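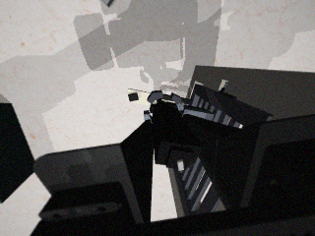

Grey shadows on a cream surface (computer render)

Pale stone floor in a north-facing kitchen – will I regret it?

wulan_e
Posted 26/07/2022
Hello all. We are renovating a small kitchen, 28 square metres together with the dining corner, and I must choose the floor soon. I like a cream limestone with small tan speckles. The shop calls it Fatuvholm. My husband is afraid it will look dirty after one winter. English is not my first language, so please excuse my mistakes. Does anyone live with such a floor?
Wulan Entili

Ferrand
We put down a cream limestone nine years ago and I would not do it again. Red wine, beetroot, the dog. Ours was sealed twice and it still marks. Buy porcelain and sleep well.

tilly_moss
I disagree with Ferrand. Speckles hide crumbs very well, it is the plain white floors that show everything. Which sealer did you use, Ferrand? A cheap one can be gone in a year.

Ferrand
The fitter chose it, I never saw the tin. But I don't want a floor that needs a timetable.

Iller
North-facing matters more than stains, in my opinion. Cream can turn grey when there is little sun, and every cupboard throws a soft shadow. Ask for a loose tile and leave it on the floor for a few days. Look at it in the morning and again with the lamps on.

wulan_e
Thank you, this is very useful. The limestone costs 160 per square metre and the porcelain from Rurard is much less. I asked for one tile of each. The delivery of the samples is free, but the full order takes 21 days.

tilly_moss
Order extra for cuts and breakages, whichever you choose. We were two tiles short in February and the next batch was yellower.

Ferrand
On that we agree.

wulan_e
The samples are here. In the evening the limestone looks warmer than I expected – the porcelain is a bit flat beside it. My husband now prefers the limestone, and I am the one who is doubting. I will put some olive oil on a corner tonight and write again.

Iller
Try lemon juice too. Oil can often be drawn out, but acid eats the surface.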